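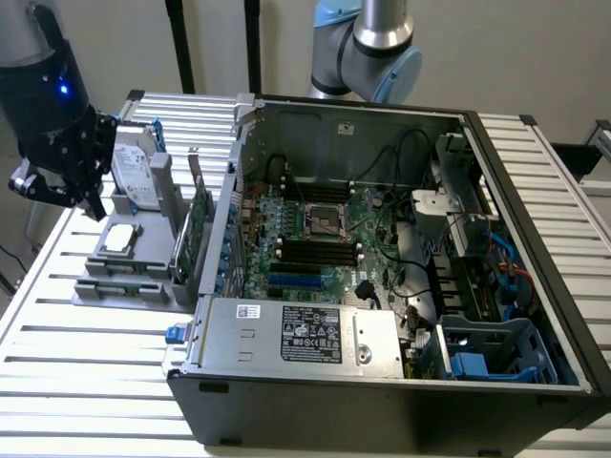

Okay, slide one stays up while people find seats. Welcome, everyone, and thank you for giving up your lunch hour for a talk on old family papers! I'm going to start with a confession: I spent my first 20 years of family history thinking the hard part was finding things. Census returns, ship lists, the parish register in Bredcombe with the water stain across the baptisms. I loved the hunt and I still do. But then you get home with 400 scans and a shoebox, and where does it all live? For a lot of us it lives on something like that silver hard drive with the white label, the one standing up in the gray tray beside the open computer. One drive. Four generations of Buchanan letters on a thing you could lose down the back of a couch. (Pause. Ask for hands: who has everything in one place? Put my own hand up too.)

Slide 2. The Buchanan letters. Tell the story quickly, don't get lost in it like in October. Two sisters, Agnes and Jean, one stays home, one goes out to keep house for an uncle and never comes back. They write for decades. Read the bit about the hat. People love the bit about the hat! Then read the short one where Jean just lists what she planted. Give it a second of quiet afterward.

Slide 3. What the letters taught me about naming files. I had scans called "letter," "letter2," "letter new," "letter new GOOD." When I wanted the hat letter for my aunt's birthday it took me a whole evening. So now the name goes year first, then who wrote it, then who got it, then the page. If you don't know the year, write "undated" and move on. Please don't guess in the file name - a guess in a file name turns into a fact by the time your nephew reads it. I did this with a wedding and had the whole family toasting the wrong anniversary.

Slide 4. Three copies. One on the computer you use, one on a drive in a drawer, one in a different building. Mine is at my cousin's, and hers is at my house, and we swap when we visit. Someone will ask about online storage. Yes, good, use it, and write down how to get in. Marama Tawhiri has a lovely way of putting this in her workshops and I've borrowed it with her permission: who opens the door if you're not there?

Slide 5. The paper itself. Don't throw it out after scanning!! Folded letters want to be opened flat, slowly, on a clean table. No tape. No laminating. I'll say it again louder for the gentleman who asked me last time. Pencil only, on the back, in the margin, and lightly. Take out rusty paper clips with a bit of plastic slid underneath, and if one is really stuck leave it alone and ask somebody at an archive. They are so nice about it.

Pass the two photocopies around now. Start one from each side of the room.

Slide 6. Talking to the living. This is the piece I'm most excited about and I always run out of time, so if the clock says quarter to one, jump here no matter what. Take one photograph, not the album. Put it on the table and ask who's holding the camera. My great-uncle had told me he "didn't remember much" about the farm at Sallport, and that question got me nearly an hour, including the name of the dog, a fight over a fence, and a cousin none of us had ever heard of. Record it if they'll let you. Say the date and the names at the start, out loud. Then save it with the same naming as the letters.

Slide 7. Homework. Pick one box. Do 7 items, stop, have tea. That's it. I've seen people take a week off work to do the whole attic and come out the other side never wanting to see a relative again.

Questions. Likely ones: best scanner (the one you have), color or black and white (color, even for letters, you want the ink), what resolution (400 is what I use for letters, higher for small photos), what about slides and negatives (a whole other talk, happy to come back!). Thank Rhys Ellery for the room and the projector. Remind them the sign-up sheet is by the door.

Filed under: Talks & Handouts, Family History

3 comments

Dot P.
I was the one with the wedding clipping. I found the other half when I got home, tucked in a cookbook. Thank you for a great hour.

gmarsh
Does year first still work if you only know the decade? I've been putting 188x and it seems to sort all right.

Lorna in the back row
What kind of hat was it? I was helping someone with the door and missed it.

Related
Reading Old Handwriting: A Starter Sheet
The Bredcombe Registers, What Survives
Labeling Photographs Without Ruining Them
Using the Nidix Surname Index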